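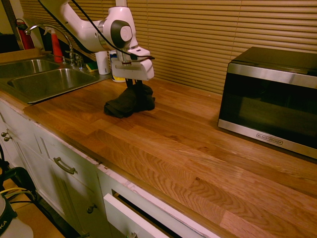 4.2 Menu Length and Order Changes

Papers > Food Service Studies > Takeout and Delivery > Section 4

Figure 4. Butcher-block counter with a double stainless steel sink and a dark towel.

The second part of the study looked at whether the length of a takeout menu affects how often customers change an order after placing it. Order changes are a small but steady cost for independent restaurants. A changed order has to be found, corrected on the ticket, and sometimes cooked again, and in a kitchen with one line cook the next ticket waits while that happens.

Menus were collected from 18 restaurants in Prastell and Bolavgate. All of them sold pasta, pizza or sandwiches as their main line, and all took orders both by phone and through a web page. Chains were left out. We counted every dish a customer could order as a separate item. Sizes of the same dish were not counted separately, and neither were extra toppings, but a pizza with its own name was treated as its own item even when it could be built from the topping list. Under this rule the shortest menu in the sample had 29 items and the longest had 176.

An order change was any edit made after the order had been confirmed: adding a dish, dropping one, swapping one for another, or altering the crust, sauce or side. Changes to pickup time or address were logged but are not part of the results in this section. Web orders were taken from the ordering system's own records. Phone orders were harder. Most of the restaurants wrote changes on the paper ticket, and two kept no record at all until we asked for one, so the phone data for those two begin later than the rest.

Longer menus had more changes, but the link was weaker than we expected. It was clearest for phone orders. Callers often ordered from memory or from an old printed menu, and on long menus they were more likely to ask for a dish that had been renamed or moved to another section. Staff usually caught this during the call. When they did not, the customer called back.

For web orders, the layout of the page mattered more than the number of dishes. Restaurants that put crust and size on the same screen as the pizza had fewer changes than those that asked for them at checkout. One restaurant on Rutherford Street had among the longest menus in the sample and very few changes – its page showed the full order, with every choice listed, before payment.

Specialty pizzas accounted for a large share of changes at 14 of the restaurants. The usual change was the removal of a single topping. Names that did not tell the customer what was on the pizza did worse than names that did, even where the toppings were printed directly underneath.

These results should be read with some care. The restaurants volunteered, and places with serious ordering problems may have been less willing to take part. Kinura, the third town in the original plan, was dropped when too few restaurants there kept web records. Seasonal effects were not tested, and the Lenten specials that several kitchens ran in March were removed from the item counts but not from the orders. Section 4.3 takes up the cost of remade dishes.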